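The Loaner Hand

The test was one lemon, one cutting board and two arms, and the right arm was closest to the lemon.

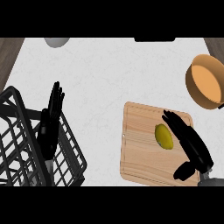
All those fingers are too many for fruit, Leitner said over the call. Run the two-finger one again and let me see the numbers side by side.

I told Leitner the two-finger numbers hadn't changed since the morning. It had 93 good picks out of 100 in the simulated kitchen, same board, same lemon, a new starting position each time. The Skadico hand had 62. The company in Dulldale that was paying for the comparison wanted to know by the end of June which one to buy, and on those figures there was nothing left to compare.

"So write it up," Leitner said.

"I want to look at the misses first."

There was a long breath on the other end. Leitner had been at Garkitberg for eleven years and had seen a lot of people want to look at the misses.

I stayed after the call and played them back at quarter speed. All 38 of them. The first dozen were dull. The hand came down, the fingers closed, the lemon rolled to the groove at the side of the board and stopped there. After that I started watching the thumb and left the fingers alone. In every miss the thumb got there late. It was a small delay, a few frames, but by then the other fingers had already pushed the lemon away.

The controller was ours. I had written that part of it in the winter, when the only thing we had to test was a gripper with two sides that moved together, and I had put in one closing speed for everything. The thumb on the Skadico had farther to travel. I had given it the same speed and the same start time as the rest, and then I had blamed the hand for 62.

I made the thumb start early. It took four lines. I set up a new run of 100 and went down the hall for coffee, and when the machine there was out of cups I drank it from the measuring jug by the sink.

At seven in the evening the count was at 196 for the two batches I'd managed to queue, with four misses. I checked the seed to be sure I wasn't running the easy positions twice. I wasn't. Then I ran the two-finger gripper again with its own timing cleaned up, to be fair to it, and it came back with 95 out of 100.

I called Leitner back.

"How many runs would it take for you to believe it?" I asked.

"Over 2,000," Leitner said. "And try something that isn't a lemon."

I could hear dishes on the other end, and a tap running. I wrote down the number. Then I opened the object list, scrolled past the apples and the eggs, and picked the wet spoon.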